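Posted in: Day Trips, Open Days. 2022-12-28

I finally have time to write up the October open day at the Travholm repair hall, and I'm still excited about it! The hall is in the old Grube dairy, 20 minutes on foot from the station, and 25 of us squeezed in for the first tour.

Jacinto Arellano took us around. He's been fixing umbrellas for years and can talk about rib joints longer than you'd think possible (I loved every minute). We started in the parts loft, where 1,056 little drawers hold springs, tips, runners and handles, all labeled by hand. Then down the stairs to the gluing room, which smells wonderful if you like that sort of thing. 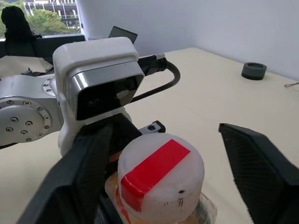
After that came the part I'd been waiting for – the old Planiton sewing machines. There are 2 of them, both still used for canopies, and Jacinto let my sister run a seam on a scrap of nylon. It wandered all over the place and she kept it anyway.

Coffee was upstairs, with a plum cake from the Zirkum bakery next door. Get there early, the cake goes fast. I also got a good tip for my own umbrella at home: open it halfway to dry, never all the way, and put a drop of oil on the runner once a year.
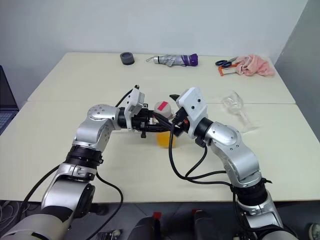 Compact umbrella, scissors and a small orange-framed saw on the back table.

The next open day is in spring. Entry is free, but bring cash for the cake – and bring your broken umbrellas too!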